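Vudstead – Espace cuisine partagé, site Ivside
Contrôle du plan de petit déjeuner et du petit électroménager
Relevé du jeudi 30 mai 2024
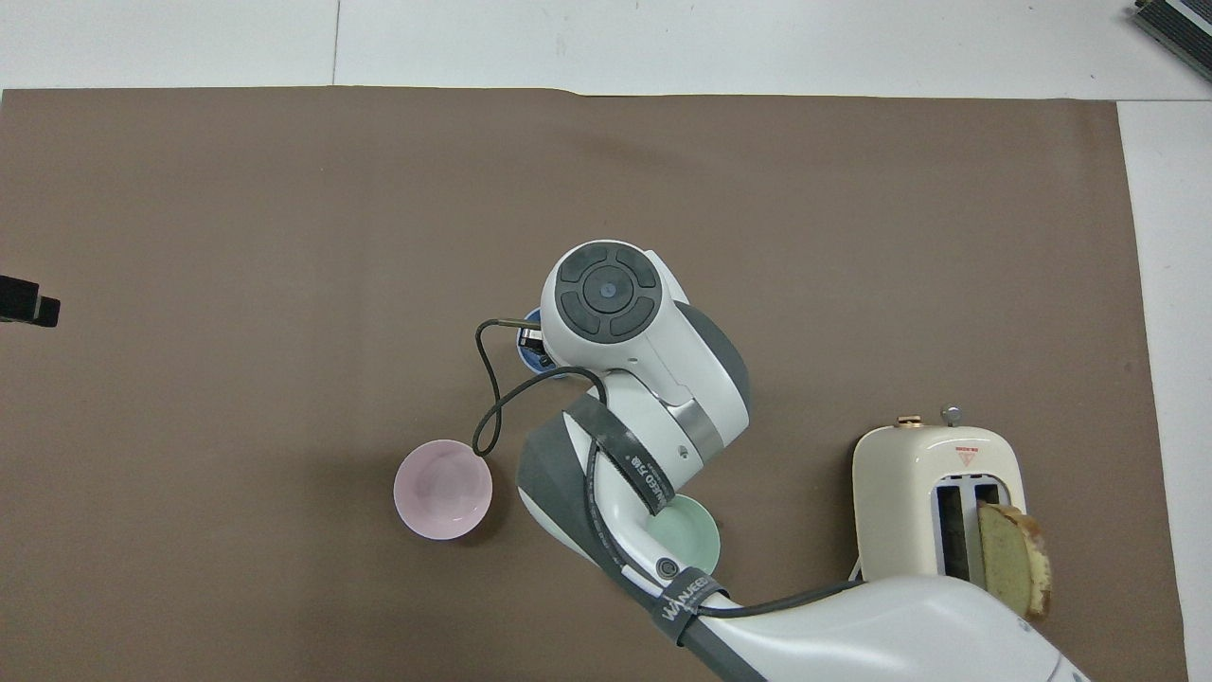 1. Plan de travail et protection

Papier kraft posé à plat, sans déchirure : conforme.
Plis en bordure : légers, le long du bord supérieur. Toléré.
Trace plus foncée vers le centre de la feuille : à surveiller. Changer la feuille si la trace s'étend ou si elle est grasse au toucher.
Bande de table blanche visible en haut et à droite : conforme.

Commentaire : le papier protège la table des miettes et des rayures, il ne la protège pas de la chaleur. Aucun plat sortant du four ne doit y être posé. Utiliser les dessous-de-plat du tiroir 3.

2. Grille-pain (crème)

Emplacement : côté droit de la feuille. À corriger.
Carrosserie : essuyée à l'éponge humide, appareil débranché. Fait.
Levier : remonte sans forcer. Conforme.
Bouton : tient bien en place. Conforme.
Tiroir ramasse-miettes : vidé. Il était plein.
Cordon et fiche : pas de gaine fendue, pas de trace de brûlure. Conforme.

Commentaire : le grille-pain ne doit pas fonctionner sur du papier. Avant la première utilisation, soit le déplacer sur la table nue, soit retirer la feuille. La remarque figurait déjà au relevé de novembre et reste ouverte. Une plaque support a été demandée à Cloteck, délai annoncé de 3 semaines. En attendant, l'appareil reste débranché en dehors des heures de service.

3. Bols

Bol rose pâle : pas d'ébréchure au bord, intérieur lisse. Conforme.
Bol vert menthe : pas d'ébréchure. Fond à relaver, dépôt de calcaire.
Stabilité sur le papier : les deux bols glissent un peu si la feuille n'est pas tendue. Fixer les coins avec du ruban repositionnable.

Commentaire : garder les bols à l'écart du grille-pain quand il chauffe. Ne pas les empiler encore humides. Les pièces ébréchées vont dans le bac à verre et vaisselle cassée, jamais dans le placard commun.

4. Prises et alimentation

Prise murale la plus proche : fixation correcte, cache non fendu.
Multiprise : 2 appareils chauffants étaient branchés ensemble. Non conforme. L'un des deux a été débranché pendant la visite.
Disjoncteur différentiel : bouton test essayé, déclenchement normal.
Étiquette du circuit au tableau : illisible, à refaire.

5. Nettoyage et déchets

Produit utilisé : dégraissant Kobzar, dilué selon l'étiquette. Le flacon se range sous l'évier, bouchon serré.
Éponges : à remplacer, l'ancienne sentait mauvais.
Poubelle : couvercle en place, sac changé.
Sol devant la table : sec, pas de miettes.

6. Suites à donner

Retirer le papier sous le grille-pain : immédiat.
Relaver le bol vert menthe : immédiat.
Refaire l'étiquette du tableau : sous 9 jours.
Relancer Cloteck pour la plaque support : à la prochaine commande.

Le point 2 reste ouvert jusqu'à la pose de la plaque. Les autres lignes seront revues à la prochaine visite, avec la même grille. Joindre ce relevé au classeur cuisine du site Ivside, intercalaire sécurité.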